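Dotari Perforated Utensil Caddy, White

Kitchen storage and worktop equipment 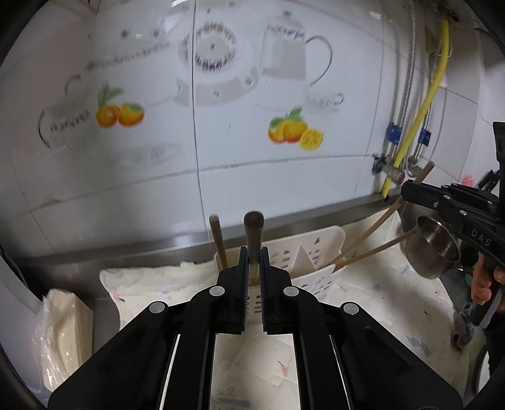

Michailidis, writing to the product desk, asked whether the caddy could stand permanently beside the sink, as the household had already lost two wooden spoons to standing water in a ceramic jar. It may be kept there. The perforated sides are intended for precisely such a position, and the guidance on this page has been extended to cover the points raised in that letter.

General description

The Dotari caddy is a rectangular holder in white plastic for the upright storage of kitchen utensils. Its walls carry rows of small oval holes through which air can pass. A triangular divider separates the contents, so that long, thin items such as skewers need not be mixed with heavier spoons and spatulas. The caddy is supplied in one colour only.

It is suitable for wooden, plastic and stainless steel utensils. It is not suitable for unguarded kitchen knives, which should be kept in a block or a drawer insert.

Placing the caddy

The caddy should be placed on a level surface, at a distance from the hob. Where the worktop is covered with a cloth, the cloth should be laid flat before the caddy is set down. A cloth will take up small drips from washed utensils, but it must be changed regularly, as a cloth left damp beneath any container may mark the surface under it.

In kitchens where gas or water hoses descend the wall behind the worktop, the caddy and its contents should be kept clear of hoses, valves and fittings. Access to a valve must never be obstructed by stored items. Tall utensils that lean outwards should be turned so that they rest away from the pipework.

Against a tiled wall, a small gap should be left behind the caddy. Tiles are more easily wiped when nothing stands directly against them, and patterned tiles in particular tend to be cleaned less often than they require.

Filling the caddy

Customers are advised to observe the following:

- Place utensils with the handle upwards when they are dry and in daily use.
- Place freshly washed wooden utensils with the handle downwards until the head has dried.
- Keep chopsticks and skewers together on one side of the divider.
- Do not fill the caddy so tightly that one utensil cannot be withdrawn without lifting another.
- Long-handled measuring cups may be stored upright if the caddy remains steady; otherwise they should be hung.

A caddy filled only on one side may tip. Heavier items should be shared between the sections.

Care and cleaning

The caddy should be emptied and washed by hand in warm water with ordinary washing-up liquid. The water temperature should not exceed 60 °C. A small bottle brush is recommended for the oval holes, where residue from wooden handles is apt to collect. Abrasive powders and wire pads should not be used, as they dull white plastic and make later staining more likely.

Staining from tea or spices may be treated with a paste of bicarbonate of soda and water, left in place for 11 minutes and then rinsed. The treatment may be repeated. Slight yellowing after prolonged exposure to direct sunlight does not affect the use of the product and is not regarded as a fault.

Wooden utensils should be dried before they are returned to the caddy for storage. Any that have split should be withdrawn from use.

Supply and ordering

The caddy is sold singly or in packs of 4. Single caddies are normally held in stock at the Greron warehouse, and orders received before noon on a Thursday are included in that week's dispatch. Packs are sent separately and may arrive on a different day.

Orders for schools, canteens and residential homes should be placed through the Greron trade counter. More than 60 caddies may be ordered at one time by prior arrangement. The divider is not sold as a spare part at present.

Returns

Unused caddies may be returned in their original wrapping together with the delivery note. Caddies that have been washed or used cannot be accepted unless a fault is present. A fault should be reported in writing, stating where on the caddy it was found. The cost of return carriage is refunded once the fault has been confirmed.

Print this page
E-mail this page

Related items
Dotari Drawer Insert, Long
Dotari Sink Tidy with Tray
Dikitz Wooden Spoon Set
Dikitz Measuring Cup, Long Handle
Greron Cotton Worktop Cloth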